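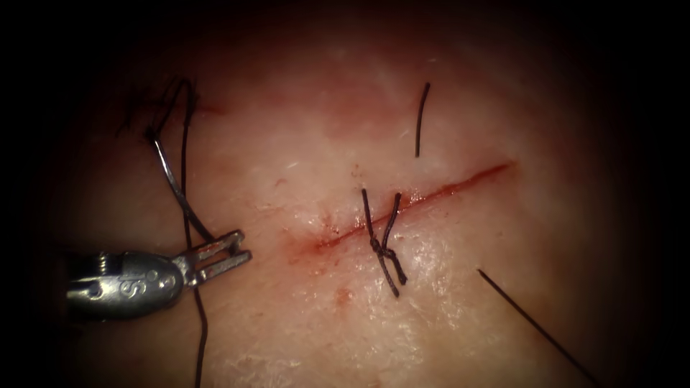

Lensa Tamiru wrote in to say that convalescence went out with hot-water bottles and good riddance to it, that people who lie about after an operation only get stiff and sorry for themselves, and that the best thing her doctor ever did was tell her to get up and put the kettle on.

Well, I read that twice, with my feet up (I'm on the sofa as I write, so you may take all of this as special pleading), and I think she's half right. Getting up is good for you. The nurses had me shuffling down the corridor before I'd worked out which arm went in which side of the dressing gown, and I've no quarrel with that. What I miss is the bit afterwards. The slow bit. Those odd, flat weeks when you're no longer a patient but you aren't much use as a person either, and which my grandmother's generation had a proper word for and even proper food for.

When I was small and had my appendix out, I was sent to my aunt's for what felt like the whole of the spring term. She had a chair by the back window that was the getting-better chair. You had barley water, which I hated, and then custard, which I didn't, and you did jigsaws with too much sky in them. Every afternoon you had a rest whether you were tired or not. Nothing was expected of me at all and I remember being bored almost to tears and also, somewhere underneath, very happy.

Compare this November. I had my discharge sheet by 4, I was home by teatime, and by bedtime I'd had three messages from work. Nice ones! They all said take as long as you need, no rush at all, and then each had a little question hanging off the end of it. Could I just remember where the Melimley folder was. Could I just glance at the wording. I glanced at the wording. I glanced at it for most of the next morning, and then I lay on the floor of the spare room and felt dreadful, and was cross with myself for feeling dreadful, as though I'd failed at something.

And I do blame the laptop. Before you could work from bed, being in bed meant you weren't working, and everyone could see it. Now you're "at home anyway". My friend Mulugeta was back on calls within days of having his knee done, with the camera angled so people couldn't see the frozen peas, and he was rather proud of it until he fell asleep in the middle of somebody's budget.

Gadisa Mersha, who commented under my last piece, made a fairer objection than Lensa's. Rest is all very well, Gadisa said, if someone is paying you to do it. I've no clever answer. I get sick pay and plenty of people don't, or they get an amount that wouldn't keep a cat. If you drive a van for yourself then no van means no money, and a columnist going on about custard must be extremely annoying. But surely that's an argument for more people having it? We seem to have decided that because some can't recover in peace, it's a bit spoilt for anyone to try.

The other trouble is that the body keeps its own timetable and doesn't show you. There's the wound, which everybody asks after and which the nurse peers at and calls "lovely" (they do say this, I've never got used to it). Once the stitches are dealt with, people sort of tick you off the list. But the tiredness goes on for ages after there's anything to look at. I went to the corner shop last week, a walk of 20 minutes there and back at my present speed, and had to sit on the wall outside with my bread. A woman with a pushchair asked if I was all right. I said I was convalescing and she said, oh, do people still do that?

I'd like it if they did. I don't want nursing homes by the sea, though I wouldn't say no. I'd like the sick note to have a second part to it, a few weeks of half-days, as a matter of course and without having to look pale for the interview. I'd like visitors who bring soup and stay for 30 minutes and then go. I'd like the word back, mostly, so that when somebody rings up about a folder you can tell them what you're doing, and it sounds like something.

Lensa, you did ask whether I was at least doing my exercises. I am, morning and evening, holding on to the sink. And I did put the kettle on. Then I took the tea back to the sofa.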